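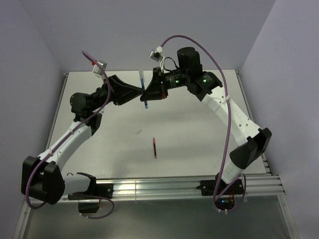 Most towns still price on-street parking as if the curb were worth nothing, and then spend years arguing about why there is never enough of it. I have lived in Ferkby long enough to have heard the argument in every form. The downtown merchants want free parking because they think it brings customers. The people on the side streets want permits because the customers park in front of their houses. The town council wants both groups to stop calling. A pale gray tabletop with a rail along its bottom edge is not a bad model of a downtown block: a flat, limited surface, with everything that needs a place fixed along one side. The space along that side runs out long before the space in the middle does, and that is the situation on Main Street every afternoon.

Ferkby has 133 metered spaces, and the meters have been switched off for six years. They were turned off as a trial during the bridge repairs, the bridge was finished, and the trial went on. I supported turning them off at the time. Shops were losing business to the detour and the town had to do something. I now think leaving them off was a mistake, and I would like to see them back on by May.

The case for free parking sounds simple. Shopping centers at the edge of town don't charge, so downtown can't charge either or it will lose. But a shopping center has a lot of over 1000 spaces on land that was cheap when it was bought. Downtown has a curb. If you make the curb free, you don't get more of it. You get the same amount, filled by whoever arrives first and has the least reason to leave.

In Ferkby the people who arrive first are the people who work here. I don't blame them. If you open a shop at eight in the morning and there is a free space by the door, you take it. Your car then sits there until closing. A space that could have served a dozen customers in a day has served one employee. When a shop owner tells the council that customers can't find parking, I sometimes wonder where the owner's own car is.

There is a two-hour limit, on paper. Signs went up when the meters went off. Enforcing a time limit means sending someone around twice to mark tires and then check them, and the town has one part-time officer who also handles dog licenses. Workers who do worry about a ticket move their cars one block over at lunch. That is legal, and it does nothing for anyone looking for a space.

Samley, half an hour up the road, went the other way. It charges a dollar an hour on the two main blocks and nothing in the lot behind the library, which is a four-minute walk from anything. I go there once or twice a month for the hardware store and I have never had to circle. People who work in Samley use the library lot because it saves them money. People who want to run in for a prescription pay a quarter and park in front. I have asked at several counters whether the meters hurt business, and the most common answer was a shrug.

The usual objection is that a charge falls hardest on people with little money. I take that seriously, but I think it is mostly misplaced. Many of the poorest households in Ferkby don't own a car at all, and they currently help pay to plow, patch and stripe the parking spaces through their rent and sales tax. A driver who wants to avoid the charge can use the Assefa Street lot, which is free and would stay free. It is half empty at noon. Disabled parking should be exempt, and I have not heard anyone suggest otherwise.

A better objection is that the money will disappear into the general budget and nobody downtown will see any of it. That has happened in other towns and it makes people angry for good reason. The fix is to write it into the ordinance. Let the first share cover upkeep of the meters, and let the rest be spent on the blocks where it was collected. The sidewalk outside the old Rornel building has been patched with asphalt for as long as I can remember. The crosswalk by the post office is barely visible after dark. If drivers could see those things getting fixed, I think most of them would put up with the meters.

I would also keep the rules short. Charge from nine to five and leave evenings free, so that nobody at dinner has to get up and feed a machine. Take coins as well as cards. Don't require an app. Let the first 15 minutes go free for people picking up an order. Once a year, look at how full the blocks are. If every space is taken, raise the price a little, and if half of them are empty, lower it. The aim is to have one or two open spaces on each block at any time of day.

Some of my neighbors would prefer a parking garage. The last estimate put it at 24 months of construction on the site where the farmers market now sets up, and the bonds would be paid off long after the concrete needed repairs. A town with a half-empty free lot should use that lot before it builds anything. Better lighting on the path from Assefa Street would help more people, and we could do it this year.

The council takes up the question again after the budget is settled. The meter posts are still in the ground and need new heads, and the cost of those is in the public works request, on the second page. I hope they approve it.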